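Print this page | E-mail this release
Shares: 2

Gimwood brings robot arms into the Pusia staff kitchens

Friday, May 15, 2026 - Gimwood, the workplace catering company, has confirmed that robot arms will take on part of the daily clearing and tidying in its kitchens at the Pusia site. Tasks are prepared in simulation before any arm is used on shift. 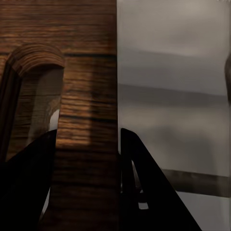

Page last changed: Friday, 10.40 am

The programme has been developed with Lacroix, which supplies the arms and the simulation software. A total of 1548 practice runs were completed in April, of which 749 dealt with work at the counter and sink.
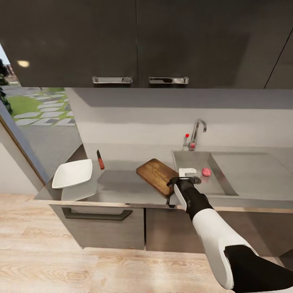
Kitchen staff will keep charge of all cooking and food preparation. No posts will be lost, and those who now spend the end of each shift clearing worktops will move to serving and menu planning - work that many had asked to do more often. Every member of the kitchen team will receive paid training, including how to stop an arm and report a fault.

Cundell will review safety at the site before the first shift and again after two months. Its findings will be shared with all staff.

Print | E-mail | 0 comments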